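Furko drawers: hand-held gripper recordings

README, revised 19th July

Recordings made on a workshop bench with hand-held grippers, for training a small arm that Gonzalo Aranda and I are building at home. The task family is small parts storage: clear drawers, a yellow organizer, and things that go in and out of them.

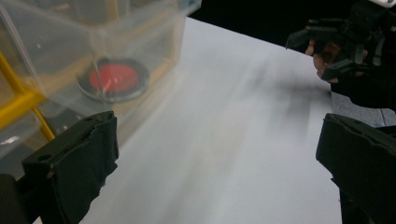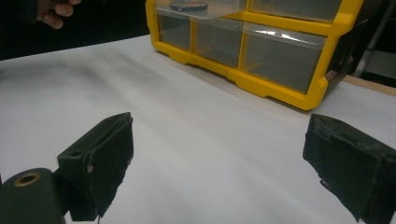 Contents

The set holds 1,028 episodes in 9 folders, one folder per session. Each episode has a video, a gripper width log and a text file with the instruction as it was given to the operator. Folder 7 was recorded in December with older finger pads and a different width calibration. Use the calibration file inside that folder – the one at the top level will give wrong openings.

Layout

episodes/ video and logs
calib/ lens and width calibration
notes/ session notes, plain text
tools/ loader and trimming script

Loading

Run tools/load.py with the path to a session folder. It returns image frames and widths on one clock. Episodes longer than 3,000 frames are split, and the parts share an episode number. Keep the parts together when you make a train and test split.

Known problems

Pose tracking drifts when a clear drawer fills most of the view. Bad stretches are flagged in the log but left in. Glare on the plastic also upsets the segmentation script, so masks are missing for many drawer episodes. Some instructions in the early folders are in Spanish only.

People

Operators were Florencio Cantero and Leandro Urquijo. Ignacio Benítez wrote the loader. Printed parts are in the Staleck repository, with the finger drawings under fingers/v2. Send corrections to Abilio Sotomayor, with the folder and episode number in the subject line.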